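3. Materials and Procedure

3.1 Templates

Six outlines were prepared for the cutting task: leaf, fish, mitten, cup, key and star. All six belong to the Plimby template set, a collection of printable shapes drawn for homemade cards and small gifts. The set was chosen over clip art because each outline is a single closed line with a constant stroke width of 1 mm, and the error measure in Section 3.5 is undefined for outlines with gaps or doubled strokes. The shapes were scaled so that the longest dimension of each was 110 mm. Scaling changed the stroke width slightly, so the outlines were redrawn at 1 mm after resizing.

The outlines differ in the number of inside corners, meaning points where the scissors must stop, be withdrawn and re-enter from another direction. The leaf and the cup have none, with the cup handle drawn as a solid tab. The mitten has one, the fish two, the key four and the star five. No outline requires an interior cut. Templates with interior cuts were dropped after the pilot, in which most adults took the scissors from the child at that point and made the cut themselves.

3.2 Stock

Each outline was printed on four kinds of stock: copy paper (80 g/m2), construction paper (120 g/m2), cardstock (200 g/m2) and craft foam (2 mm). The three papers were printed directly. Foam could not be fed through the printer and was marked by tracing with a fine pen around a cardstock master, which places the line outside the master by half the width of the pen tip. The masters were cut undersize to compensate. Cardstock came from a single Pelley ream. Construction paper is sold in mixed packs and the colors vary in stiffness, the darker sheets being noticeably softer, so only yellow and light green sheets were used. Sheets with a visible crease were set aside.

All stock was kept flat in the test room overnight before use. Humidity was recorded at the start of each session but not controlled.

3.3 Participants and design

Participants were 24 pairs, each made up of one adult and one child aged between five and seven years, recruited through a notice at the Londance branch library. An adult could be a parent, grandparent or other regular caregiver. Pairs were told that the study concerned paper crafts and that the finished pieces would be kept by the research team for measurement and returned afterward on request.

The design was fully crossed. Every pair completed every combination of six outlines and four stocks, giving 24 pieces per pair and 576 pieces in all. The order of stock was balanced across pairs with a Latin square. Within each stock the order of outlines was randomized separately for each pair. The work was divided into two sessions to limit fatigue, with two stocks in each. A pair that did not attend the second session would have been replaced, but this did not occur.

Hand preference was taken from the adult's report and checked against the hand used to draw a circle at the start of the first session. Left-handed children received left-handed scissors of the same length and blade profile. Two adults reported that the child normally used right-handed scissors in the left hand. These children were offered both and kept the pair they chose for the whole study.

3.4 Cutting task

Each pair sat at a corner of a table with the child on the long side. The sheet was placed in front of the child with the outline centered and the printed arrow pointing away. The instruction, read aloud, was to cut on the line and to take as long as needed. Adults were told that they could help in any way they would help at home, except by cutting. This permitted holding or turning the sheet, pointing to the next part of the line and giving spoken advice.

Cutting time was taken from the first closure of the blades on the sheet to the separation of the piece. Pauses longer than ten seconds in which neither person touched the sheet were subtracted. If a piece tore across the outline the time was kept and the piece was coded as torn. Torn pieces were not repeated, as a repeat would have given the pair additional practice on one outline.

Help from the adult was coded from notes made during the session under four headings: hold, turn, point and speak. More than one code could apply to a piece. Each code was recorded as present or absent, without a count, as the pilot had shown that repeated small adjustments of the sheet could not be separated into events with acceptable agreement.

3.5 Error measure

Finished pieces were scanned face up at 300 dpi against a blue backing sheet. Foam pieces were placed under a glass plate to keep the edge in contact with the scanner bed. The edge of each piece was extracted by thresholding and aligned to the reference outline by a rigid fit that allowed shift and rotation but no change of scale.

Deviation was sampled at 1 mm steps along the reference outline and signed, positive where the cut ran outside the line and negative where it ran inside. Two values were kept for each piece. The first was the mean absolute deviation. The second was the signed mean, which separates children who cut wide of the line from those who cut into the shape. A piece can have a low signed mean and a high absolute deviation if errors on the two sides cancel, and the two values are therefore reported together throughout Section 4.

Corner deviation was computed separately within 5 mm of each inside corner. The leaf and cup contribute nothing to this measure and are excluded from the corner analysis.

3.6 Mounting task

After each session the child chose one finished piece for mounting. Mounting was included because a template that is easy to cut may still be awkward to assemble. A narrow part such as the shaft of the key can be cut cleanly and then bend when glue is spread on it. The piece was fixed to a sheet of gray backing card with a Geerts glue stick. The child applied the glue, and the adult could help under the same rule as before, holding and turning allowed and applying not allowed.

Mounted pieces were stored flat and inspected after 14 days. Each was graded on three points: whether any edge had lifted by more than 2 mm, whether glue was visible outside the edge, and whether the piece was creased. Grading was done under a desk lamp placed to one side at low height, as lifted edges are difficult to see under ceiling light. The mounting data are treated as descriptive. With one piece per session and a free choice of piece, outline and stock are confounded with preference, and no test was run on the grades.

Attachment of paper or cloth pieces to soft items was outside the task. The surface is not flat, it moves when handled, and the grading points above do not carry over to it directly. Figure 4 shows a fabric surface with a rectangular piece on it, and the curvature of the fabric is apparent.

Figure 4. Dark maroon fabric item with a bright yellow rectangular piece near its upper end and a black strap below. The edges of the yellow piece are slightly crumpled.
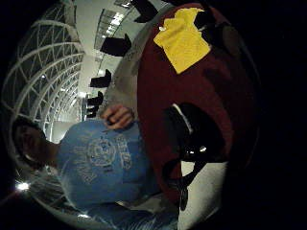

3.7 Analysis

Mean absolute deviation was log-transformed and entered in a mixed model with outline and stock as fixed effects and pair as a random intercept. Session number and position within session were included as covariates. A random slope for stock by pair was tried and retained, while the corresponding slope for outline did not converge and was removed. Torn pieces were excluded from the deviation model and analyzed separately with a logistic model of the same form, without the random slope.

The four help codes were not entered as predictors of deviation. Adults helped more when a child was having difficulty, and a coefficient for help in such a model would mostly reflect that difficulty. They are instead tabulated by outline and stock.

Agreement on the help codes was checked on the sessions of 6 pairs, for which a second observer was present at the same table. Kappa was computed for each code separately. The code for pointing had the lowest agreement, largely because a hand resting near the line was read as pointing by one observer and as holding by the other. The written definition was revised to require an extended finger not in contact with the sheet, and the notes for all pairs were recoded under the revised definition before analysis.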